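What We Carry, What We Leave at Home
14 Oct 2024
By Bohdana Bilyk
Print this article | E-mail this article

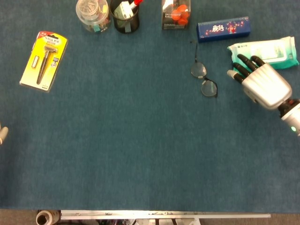
My grandmother travelled with one bag all her life, and it was never full. I thought of her in September, when I took the slow train from Brernemine to the coast, a journey of 442 kilometres, and watched how the other passengers prepared their places. Before we had left the suburbs, the little tables were covered. People put out their small things as if they were moving into a flat: a pair of eyeglasses, a packet of wet wipes in white and teal-green, a phone charger, a pill box. Only after this did they look out of the window.

I came to this country as an adult, and for some years I believed that to carry many things was a local habit. Now I think it comes with age and with worry. The woman beside me, Elvia Meléndez, is a retired school secretary and makes this trip every second month to visit her sister. Her handbag weighed more than my suitcase. She let me lift it, and she laughed at my face.

"You pack for the day that goes wrong," she told me. "Most of the days go right, so you carry it all home again."

Wayne Kershaw repairs bags in a narrow shop near Brernemine station, and he sees the result of this thinking. Straps break first, he told me, then the lining at the bottom corner, where the keys fall. He charges 95 dollars to replace both straps on a leather bag. Many customers empty their bag on his counter for the first time in a year, and they are a bit ashamed. He has found foreign coins, a baby's sock and one letter that was never posted. The letter was from the owner to herself.

I asked him what he carries. He showed me his pockets: a wallet, a handkerchief and half a pencil.

In Limia, where my grandmother lived, the bus came twice a day, and if you forgot something you borrowed it from a neighbour. Maybe this is why her bag was light. In a city of strangers it is harder to ask, and so each of us brings a small pharmacy and a small office.

For the journey home I tried to do as she did. I took a book, an apple and my ticket. Near the second tunnel I got a headache, and Elvia was not on that train. A young man across the aisle gave me a tablet from a bag the size of a pillow. He also offered me a sewing kit.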